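Pokov Hand Grippers for Teaching by Demonstration

The Pokov set has two hand-held grippers. The operator does the task with them, and the recording is used later to teach the robot arm. No robot is needed during recording. One charge gives 5 hours of work.
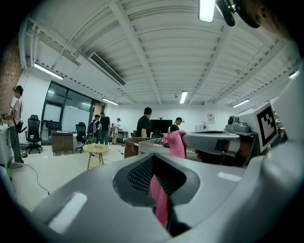
Pink knitted cloth held in one gripper, with the marker cube mounted on top.

Soft items like cloth are difficult to teach by remote control — for these we recommend the hand grippers. Please allow 30 minutes for the first calibration.

Delivery: 7 working days. For orders from schools, please write to Rattana Nilsuwan.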